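Filed under: Days Out, Machines

Print this post | E-mail this to a friend

Open day at Ekard, 26th July

I drove over to Greltotdale for the Ekard open day. It took me 40 minutes and parking was free. They let people into the workshop in groups of 17, and my group got the second slot.

The first stop was the Jetau arm, which they use for teaching pick-up tasks. The woman running it said they start every new program with a plain cube before moving on to parts with odd shapes. She talked for a while about lighting — shadows on the table give them more trouble than the cube does. We could follow along on a monitor showing the view from the arm's wrist. 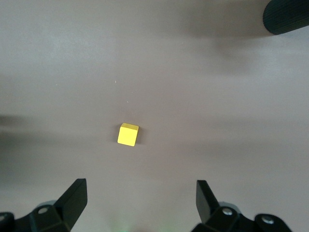 The Zamora line

After that we walked through to the packing hall, where the Zamora line was running at half speed for visitors. It stacks cartons on pallets, 70 to a pallet. It was loud and we were given earplugs at the door. I asked how often it stops and the operator said most stoppages are down to torn tape.

The tour lasted around an hour. Coffee was in the canteen afterward and the sandwiches were gone by the time our group got there. A child ahead of me had five stickers on his jacket and I didn't get any.

They ran one of these in June too, but that was for schools only. Sign-up is on the notice board by the front gate.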